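标题：大家家里的碗到底是配套买还是随便混着用？

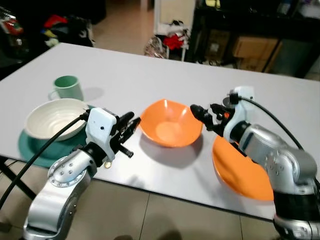 1楼 楼主 半糖乌龙
搬家搬到第三回，我终于把妈妈给的那套青花全磕光了，现在想重新置办。纠结好几天了：是一口气买一整套，还是看上哪个买哪个？我自己偏心混搭，薄荷绿的杯子、白色大碗、橙色的碗放一起，看着就想吃饭！可是我老公说像食堂捡来的……预算764块，两个人吃，偶尔来客人。求意见～

2楼 西葫芦盖饭
站混搭。整套的最大毛病是碎一个就缺一个，过两年去补，店家早停产了。我那套Gonetti就是这样，饭碗只剩三个，盘子倒是一摞。

3楼 老灶台
不同意楼上。混搭看着热闹，叠起来要命，口径都不一样，柜子里歪歪扭扭，拿一个塌一片。我家全白，丑是不丑，反正省心。

4楼 半糖乌龙（楼主）
回3楼：叠放这事我还真没想过！我家碗柜就一层半，隔板还不能调。

5楼 Havness小镇居民
可以折中啊，饭碗买一样的，汤碗和杯子随便挑。颜色的话我建议定一个底色，比如白，再加一两个跳的，别超过三个色。另外餐垫挺值得买，便宜，换一张感觉整桌都换了。我那张是蓝绿色的，配白碗好看。

6楼 西葫芦盖饭
餐垫我持保留意见，洗起来烦死了，酱油滴上去就是一个印子。

7楼 Havness小镇居民
你买的布的吧？换能擦的那种。

8楼 老灶台
补一句，别光看颜色，看碗底。底圈没磨平的，在桌上拖一下就是一道。我在Cindeck买过一个81块的汤碗，釉漂亮得很，底下跟砂纸似的，后来自己拿水砂纸磨了一晚上。还有那种波浪边的，喝汤从嘴角漏，我吃过亏。

9楼 爱吃锅巴
波浪边漏汤+1，哈哈哈。不过装沙拉装水果很合适，看你怎么用。深一点的大碗一定要有一个，吃面吃拌饭全靠它。

10楼 老灶台
漏汤这个得看弧度，浅波浪还行。总之我不买。

11楼 半糖乌龙（楼主）
谢谢各位！跟老公谈判完了：饭碗统一白色，先买四个，大碗和杯子归我挑，他不许发表意见。刚看中一个杯子98块，有点肉疼，等一月打折再说吧。3楼那位，水砂纸用多少目的？

12楼 老灶台
我用的400目，沾水慢慢转着磨，磨完多冲几遍。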